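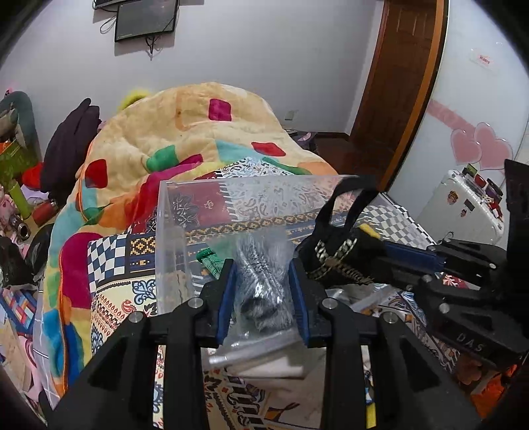 Unit 4: Player Registration in Amateur Soccer

Instructor: Zamfira Mihăilă
Revised 3 Oct 2023

4.1 Registration period
Clubs submit rosters before the season opens. A second period is held in January for transfers only.

4.2 Transfers
A transfer requires the written consent of both clubs. The player may not appear in a league match until the new card is issued.

4.3 Reading
Course reader, pages 40 to 103. Students should be prepared to discuss the Plelcombe case.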